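Dillolthorpe Teaching Forum > Intro Bio > Grading the primary paper unit

Thread: Do you let them pick their own paper?

pipette_dreams
3 Feb 2006
Okay, I need some opinions before I redo my syllabus. I teach Bio 204 and for the second half of the term everybody reads the same two papers, and we pull them apart figure by figure. It works, mostly. But this year a bunch of them asked if they could choose their own, and I sort of said yes (I was tired!). Now I have a stack of proposals and half of them are review articles. Has anyone made this work with a big section?

mossyrock
I did it for one year and went back. You can't help a kid with a paper you haven't read, and I had 95 of them. I'd give them a short list and let them pick off that.

Flana_fan
Gotta disagree with mossyrock. The choosing is the part they remember. We have them search in Flana, bring in the abstract, and I say yes or no on the spot. Review articles get a no. Takes me 20 minutes of a lab period, tops, while they're setting up anyway.

mossyrock
And when the methods are way over their heads? I had one group stuck on the statistics for three weeks. They were miserable and so was I.

Flana_fan
Then they write down what they couldn't follow and that counts toward the grade. I'd take that over a perfect summary of something I handed them.

pipette_dreams
Ooh, I like grading the "what I couldn't follow" part. Is that a separate page or do you fold it into the write-up?

Flana_fan
Separate page. If it's folded in they hide it.

gelbox
Lurker here. We use the Alipour worksheets for this and they're decent, but skip the last section, it's just vocabulary. Also +1 to a short list. I'm at a small college and our library doesn't get half the journals they find, so free choice turns into me chasing copies through Drutell all of September. 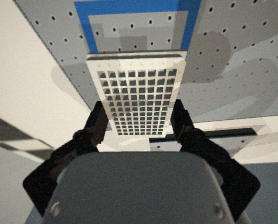 Re: Do you let them pick their own paper? (page 2)

pipette_dreams
Good point about the library, I hadn't even thought of that. What if I do a list, but they can petition to go off it if they bring me the full text?

mossyrock
I could live with that. Put the deadline early or you'll get petitions the night before.

Flana_fan
Fine by me, though I bet most of them just take the first thing on the list.

gelbox
Mine always do. Put the hard one last. And can you post your list when it's done? I need to swap out at least one of mine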